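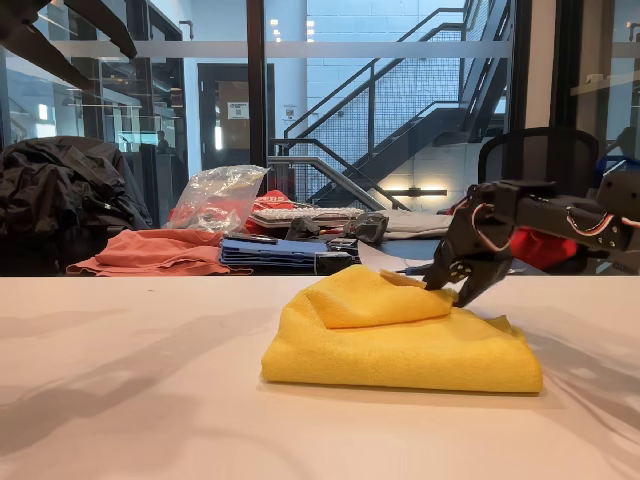

Yellow microfibre towel, folded, top layer partly lifted. White table.

15/01/2018

Cloth folding, yellow microfibre. Carried on from Daranee's notes on the blue and grey ones.

The pile makes this one awkward. It holds air between the layers, so the bundle stays low and rounded and the edges never come out square. Pressing flat by hand for a few seconds helps, but it springs back within the minute. The thinner Rinden cloths keep a crease after one pass of the palm.

Fold sequence used:

1. Lay flat, label side down, long edge towards the window.
2. Halve lengthways, smooth from the centre out.
3. Halve across.
4. Fold over once more, open edges to the back.

Step 4 is where it goes wrong. The top layer drags on the one beneath and leaves a loose flap at the corner. Laying the fold down slowly gives a better edge than pulling it tight. Ghislain prefers thirds at step 3, which makes a thicker bundle but hides the raw edge. Not tried yet on this cloth.

Washing: 3 cycles so far, no softener. Jaxon has the Turcotte batch at a higher temperature and reports matting at the corners. Keep the two lots apart.

Table: wiped down before starting. Microfibre picks up any grit and then carries it into the next fold. The white top shows specks well enough, the dark bench behind does not, so fold on the white one only.

Back bench needs sorting. Pink cloth is still lying out wrinkled and should be folded or go in the wash. Jackets on the hooks please, the chairs are needed.

To do:

- thirds at step 3, same cloth
- ask Nazmiye for the weight per square metre, the packet is missing
- new labels for the folded stacks
- order more yellow, pack of 80 if Tamov still has them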